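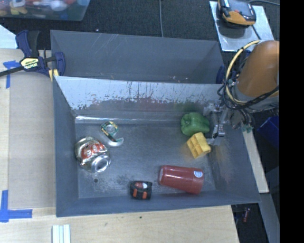 Sorting at the source, part two
October 21, 2020

In July I wrote that I would move all of my household recycling to the Lamard transfer station and stop using the curbside cart. I have kept a log since then. These are the notes, mostly on metals, which is where I had the most to learn.

The station separates aluminum from steel at the gate. A magnet on a string settles nearly every question. Beverage cans are aluminum and the magnet ignores them. Food cans are steel with a thin coating and the magnet sticks. Aerosol cans can be either, and Lamard wants them empty and in their own barrel regardless of metal.

I used to flatten every can before putting it in the curbside cart. Whether that is a good idea depends on the equipment at the other end. A mixed line sorts partly by shape, and a flat can may travel with the paper. At a drop-off where the metals are already apart, crushing does no harm and saves a lot of space in the car. Deposit machines are a third case: they need to read the barcode, so cans go in whole.

Foil should be balled up until it is at least the size of a fist. Small scraps fall through the screens. Bottle caps go inside a steel can with the top pinched shut.

Small plastic items are the weak point of the system. Pens, tape cores, clips and dispensers are too small to sort and are usually made of two or more resins. I put them in the trash. I tried the mail-in box from Woltovport for a while, but it only takes office supplies in quantity, and I do not produce quantity.

My setup at home is four Duan stacking crates on a shelf in the garage: aluminum, steel, glass, and one for things I have to look up. The crates hold 40 liters each. Liners are not worth the trouble. I rinse the crates with a hose when they start to smell.

Total for the period was 207 pounds, weighed on a Trison luggage scale. Glass was most of it. Aluminum came to 21 pounds, less than I expected from the volume it takes up.

The station changes to winter hours next month and will close before I get home from work, so the trips will have to move to weekends. I still need to find out what they do with jar lids that have a plastic seal inside. The sign says steel. The attendant said trash.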